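Power strip keeps tripping the breaker in the back room

furngate_mill
Moved my desk setup into the back room in July and the breaker for that side of the house has tripped 6 times. Same strip I used upstairs with no trouble. On it are a monitor, a laptop charger, a lamp and a small Hundex space heater. House is old, wiring unknown.

plainjoist
It's the heater. Put it straight into the wall and see if the trips stop.

Juhász
Agree on the wall outlet, but that won't stop the breaker from tripping if everything back there is on one circuit. Find out what else it feeds. Mine turned out to share with the freezer in the garage.

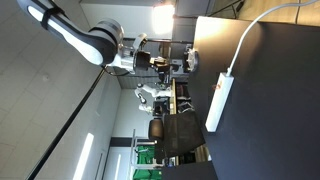 Switch the breaker off, then walk through the house with a lamp and try every outlet. Write down what's dead. It takes an evening but you only do it once.

furngate_mill
Did that. 8 outlets on that breaker, including the two in the laundry. The washer is on it too.

plainjoist
There you go. Run the heater or the washer, one at a time.

fladthorpe8
I'd replace the breaker first. They get weak with age and it's a cheap part.

Juhász
I wouldn't. A heater plus a washer is enough to trip a good breaker. Swapping it hides nothing and fixes nothing — he needs a second circuit.

fladthorpe8
Mine was 7 amps under its rating and still tripped. New breaker, no more trips. Just saying it happens.

furngate_mill
Heater is off the strip for now. Getting a quote on a separate line for the laundry.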